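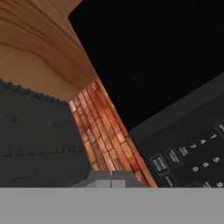 9/7/23

Retailer compliance checks, Turura data. Pulled the second quarter file this morning and merged it with the license list. 2,735 rows after the merge, one per attempted purchase. 21 have no store ID. Most of those look like places that changed hands in spring, so the old license number is gone from the list. Left them in with a flag, will ask Julián Calvo whether the county has the new numbers.

Recoded product type. The field sheets had "vape", "e-cig", "disposable" and "pod" used more or less at random, depending on who filled them in. All four now go to one category. Original text kept in the next column over.

ID check variable is still a mess. "Asked for ID" and "looked at ID" were separate boxes on the old form and one box on the new one. Starkby switched forms in the middle of the quarter, Alcaraz never switched. For now I only use "asked". Can't compare "looked" across the two towns, so that table comes out of the draft.

Also found 32 checks where the buyer's age is blank. Sale outcome is filled in for all of them. Dropped from the age breakdown, kept in the overall rate.

Weights: capped at 200, same as last year. Ran it without the cap too – the Dralar stores move a little, the rest hardly at all. Output saved next to the capped version.

To do
- call Julián re: store IDs
- codebook page for the new product category
- rerun the clerk age table, first version used the unmerged file
- find out if the September checks are on the new form everywhere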